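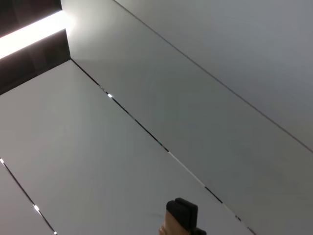

Is the Grisari topper thick enough for a side sleeper? Three inches was plenty for me, but heavier folks should look at the Lengyel.

Paid $497 for the queen. Bit steep. The Lengyel was 400 at the time and firmer, kind of a crash mat tbh. Slept on the Grisari since September, no hip pain, corners stay put. Smell gone by night two. Cover zips off, washes ok, takes forver to dry.

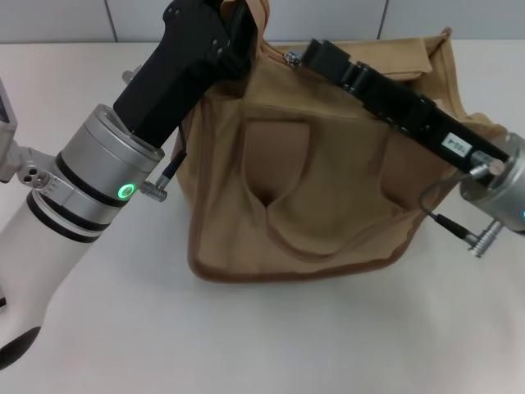 Tan canvas tote with brown piping, front pocket

Gripes — it's heavy. Getting it up the stairs alone, no thanks. Edge support so-so. Sleeps warm too, my old Wirnum was cooler but went flat in the middle.

Returns are 20 nights only, and you pay shipping. Read that part befor you order. Four stars. Would buy again on sale.

— Jeanine De Bruijn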